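Can a Machine Fold My Washing Yet? A Gallery of Chores

Words and pictures by Tegwen Samuel

I have been promising this page since last November, when my neighbour Áine Doherty asked me over the fence whether she ought to hold off replacing her tumble dryer until the robots arrived. I laughed, and then I went indoors and looked at my own landing, with its two days of washing waiting to be put away, and thought it was a perfectly sensible question. So I have been reading up, ringing people, and generally making a nuisance of myself ever since.

The short answer is that she should buy the dryer. The longer answer is more cheerful than that, and it has a good deal to do with laundry, which everybody I spoke to brought up before I did. Floors have been managed for years, after a fashion - my own little round vacuum gets under the settee better than I can, though it still comes to grief on the bathroom mat. Clothes are another matter altogether. A plate is the same shape whichever way you pick it up. A jumper has a new shape every time you look at it.

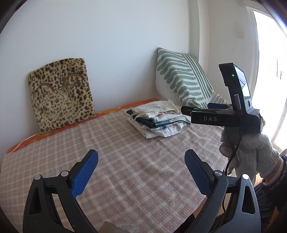
Carys Mathias, who spent many years at Emwood working on machines for commercial laundries, was very patient with me about all this. A hotel sheet, she told me, has been an easy job for decades, provided somebody clips the corners in at one end. Her old line got through 298 sheets in a good hour and hardly ever sulked. Give the same line one child's cardigan with a sleeve inside out and everything stopped while a person walked over to sort it out. She is very fond of that person, having been her for two summers!

The home machines are slower and a bit braver. I watched a Larkow arm fold tea towels at a trade afternoon in Cardiff, and I will admit I clapped. It managed 94 in the session, neat as you like, and then met a fitted sheet and simply stopped, which is more or less what I do. Pongsak Chuensuk, who was looking after the stand, said that folding was coming along nicely and that the harder part was everything either side of it: finding the pile, lifting it without the middle sliding out, and setting it down somewhere sensible in a bedroom it had never been in before. Beds are soft and blankets ruck up, and people will keep cushions on them (I certainly do).

Price is the other thing. The arm on its own was around £3000, and you would still need something for it to stand on and a fair bit of space to swing in. My landing has neither.

I shall go back next year and see how they are getting on with fitted sheets. In the meantime Áine's new dryer is in, it plays a little tune when it finishes, and she carries the clothes upstairs herself.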